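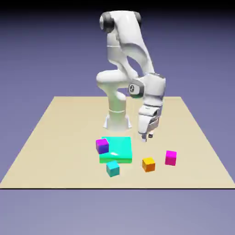 *Page last changed: 25th April*

# Degefa Stiduvora streaming box

Sold by Gudside. In stock, black only.

The Stiduvora is a small box that plugs into the HDMI socket on your television and plays films and series from the usual subscription apps. Degefa, who make it, say it "ends buffering for good". We have had it in the shop since last July and we wouldn't go that far. It's a decent box with a good remote and a storage trick that works some of the time. Please read the part on Early Fetch before ordering, as most of our returns come from people who bought it for that and nothing else.

## What you get

- The box
- Remote, with batteries
- HDMI cable (short, you may want a longer one)
- Mains adaptor with a UK plug
- A printed card which sends you to a website for the real instructions

There is no network cable in the carton. Given that Degefa's own help pages tell you to use one, we think this is a bit cheap of them. Any ordinary network cable will fit.

## Early Fetch

This is the feature on the front of the packaging. You mark a series as a favourite, and when new episodes are announced the box tries to download them and keep them on its own storage. On the night, you play the copy in the box and it doesn't matter how many other people are trying to watch.

It sounds sensible. The trouble is that the app has to allow it. At the moment Flollora does, and we found it worked well there: episodes were waiting on the box and started at once. Other services either block it or only release the file at the same minute the stream goes live. In that case Early Fetch is simply a download, and a download from a struggling server struggles as much as a stream does. If the service is down and you haven't got the file yet, the Stiduvora will show you a spinning circle like anything else would.

Degefa say support for more services is "coming". It was coming last July as well. We'd suggest you buy on the basis of what it does today.

A fetched episode stays on the box for five days after you first press play, then it's wiped. Episodes you haven't started stay until the service withdraws them. You can't move them to a memory stick or watch them on a phone.

## Storage

The box holds 20 hours of fetched video at the middle quality setting. At the top setting you will get a good deal less, and Degefa don't publish a figure, which tells you something. When it fills up it deletes the oldest item without asking. There is a setting to make it ask first (Settings, Storage, Confirm before removing) and we'd turn that on straight away.

It isn't possible to add more storage. The USB socket on the back is for service use only, whatever the pictures on some other shops' pages suggest.

## Picture and sound

Good. On a full HD set we couldn't tell it from boxes that cost more. Dark scenes hold up well, and the sound stayed in step with the picture except when we switched between apps quickly, when it drifted until we paused and started again.

The "Cinema Boost" mode makes everything orange. Leave it off.

## Remote

The best thing about it. The buttons are proper buttons, you can find them in the dark, and the volume works on nearly every television we've tried. There are three shortcut keys along the bottom. One is fixed to Flollora whether you subscribe or not, and the others can be set to whatever app you like.

Voice search is there too. It's fine with film titles and poor with actors' names. You can switch the microphone off in the menu, though there's no light or slider on the remote to show that it's off, so you are taking Degefa's word for it.

## The outage checker

Built into the home screen is a small page that says whether each service is "Healthy", "Busy" or "Down". We were looking forward to this one. If your programme won't start, it would be very handy to know whether the fault is at your end.

In practice it's slow. On the evening of a big finale one of our staff was looking at an error message while the checker still had the service down as Healthy, and it only changed after playback had come back. It seems to rely on what the services say about themselves - and they aren't in a hurry. Asking a friend is quicker.

## Specification

| | |
|---|---|
| Maker | Degefa |
| Connection to TV | HDMI |
| Network | Wi-Fi or wired |
| Fetched video | 20 hours at middle quality |
| Highest picture setting | Full HD |
| Apps in the Degefa store | Over 300 (see note) |
| Cooling | No fan |
| Colour | Black |
| Guarantee | 3 years, with Gudside |

**Note on apps.** The figure is Degefa's. Scroll through and a great many of them are fireplace videos, radio stations and games you wouldn't play. Check that the apps you pay for are in the store before you order. Degefa's website has a search box for this and it is kept up to date.

## Who it suits

People who subscribe to Flollora and have slow or patchy broadband at busy times. If that's you, Early Fetch is worth having and you'll probably be pleased with it.

Also people who are fed up with the apps on an older television that have stopped getting updates. A cheaper box would do that job, mind, and we sell a couple.

If your television is fairly new and its own apps run well, we can't see much here for you. The programmes will be the same and so will the servers they come from. A new box can't mend a fault at the other end of the line.

## Things we're asked

**Does it need a subscription of its own?**
No. Degefa do offer a paid account called Stiduvora Plus, and the setup screens push it quite hard. It adds tidier watch lists and different backgrounds. Press "Maybe later", then press it again on the next screen.

**Will it make my broadband faster?**
No, and be wary of anyone who says a box can.

**Can I watch fetched episodes with the internet off?**
Yes, once the box has checked your subscription. It repeats that check every so often and doesn't warn you first, so we wouldn't rely on it for a holiday cottage with no connection.

**Does it show spoilers?**
It did, badly. The home screen used to put stills from new episodes in the top row. An update has added a "Hide stills" setting which mostly works, although episode titles are still on view, and those can give plenty away.

**Does it get hot?**
Warm. Don't shut it in a cupboard or stand it on another box.

## Returns and repairs

Send it back within 20 days if you don't like it, opened or not. We'd ask you to sign out of your apps and use Settings, Reset, Erase everything before you post it. Keep the carton until you're sure.

After that the guarantee is with us at Gudside, so please don't send it to Degefa. It covers the box, the remote and the mains adaptor. It doesn't cover a service dropping an app, putting up its prices or falling over on the night of a last episode.

Delivery is by ordinary post, and the box needs no signature.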